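How I Get Towels Soft Again (Without Fabric Softener)

Our house in Tuvville was built in 1919 and I swear the water has been getting harder ever since. Within a few months of moving in, every towel we owned could stand up on its own. I tried more softener, then a different softener, then a lot of complaining. What finally worked was washing them twice with stuff I already had in the kitchen, and I've been doing it a couple of times a year since then.

It takes one afternoon, mostly waiting around.
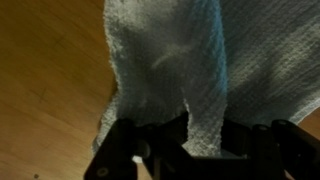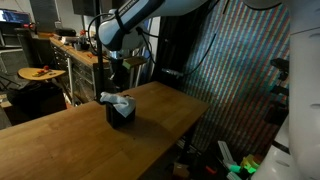
Lukian Hutsuliak wrote in to say that I should have mentioned water hardness before anything else, that his tap water tested fine and his towels were still like cardboard, and that in his case the whole problem was too much detergent. Fair point, Lukian! I've moved the detergent part up to the top.

First, check how much soap you're using

Take a clean, dry towel and swish it in a bucket or a sink of hot water for a minute. If the water goes cloudy or you get suds, there's old detergent sitting in the fabric. Mine looked like dishwater the first time I did this, and that was a towel straight out of the closet. I was filling the cap to the top line every load (doesn't everybody?) and it turned out the line I wanted was the lowest one.

If you get suds, you can still do everything below. Just plan on an extra rinse.

What you need

White vinegar, the plain cheap kind
Baking soda
Hot water
A dryer, or a line with some wind
Wool dryer balls if you have them

Wash number one: vinegar

Put the towels in by themselves. No jeans, no sheets, and don't stuff the drum. If you have to push the last towel in with your elbow, take it back out. Set the water as hot as the care label allows and pour in one cup of vinegar. No detergent at all. Check your washer manual before you do this, as some makers don't want vinegar anywhere near the rubber seals. My old Stougaard manual says nothing either way, so I keep it to a couple of times a year and haven't had a leak yet.

Never mix vinegar with bleach, and don't run this right after a bleach load. The fumes are dangerous. If you've bleached recently, run an empty rinse first.

Yes, the laundry room will smell like salad. It goes away.

Wash number two: baking soda

Leave the towels where they are. Sprinkle half a cup of baking soda right over them and run another hot cycle, again with no detergent. I used to put both in together to save time, but they fizz and pretty much cancel each other out, so you end up washing your towels in slightly salty water. Keep them separate.

Drying

Before a towel goes in the dryer, grab it by two corners and snap it hard. Then turn it around and snap the other end. I thought this was something my grandmother did to look busy, but it really does lift the loops back up, and you can feel the difference with your hand. Medium heat is plenty. Take them out the minute they're dry and fold them while they're warm.

If you line dry, pick a breezy spot and give them ten minutes in the dryer on low afterward. October is my favorite month for this, cool and windy with no pollen to speak of.

Keeping them that way

Half the detergent you think you need. Skip softener and dryer sheets on towels, they leave a coating and the towel stops soaking anything up. Hang them spread out after a shower, not bunched on a hook (I lose this argument at home every single week).

And some towels are just done. I have a set of bath sheets from Gangate that have been through everything above twice and still feel like a doormat. They live in the garage now and get used on the dog.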